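How many hand-held demonstrations before I train again?

Asked in: Robot learning, data collection

I collect demonstrations with a hand-held gripper for one task: take the small bear out of the paper-bag-shaped pot and put it on the table. I have 179 episodes now. The policy goes to the pot well, but often it closes the fingers on the rim.
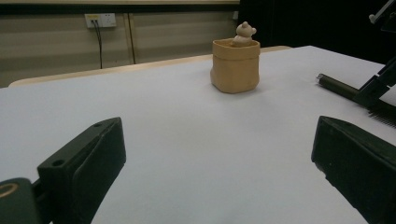
View from the gripper, fingers open, pot still at a distance.

I keep the pot near the same place each time. Should I continue to 500, or change something first? We have the room at Trevholm only until Friday.

Answer 1 (accepted)

Please change first. If the pot does not move, the policy learns the place and looks very little at the bear. Move the pot every 3 episodes and turn it also. Go slower in the last part, above the rim. I had the same fault with cups, and 28 new episodes of only the approach helped me more than the hundred before.

Answer 2

just do 500, more data is always better

Answer 3

I agree with the first answer. Also check your episodes where you touched the rim yourself. I had left mine in and I was sorry for it.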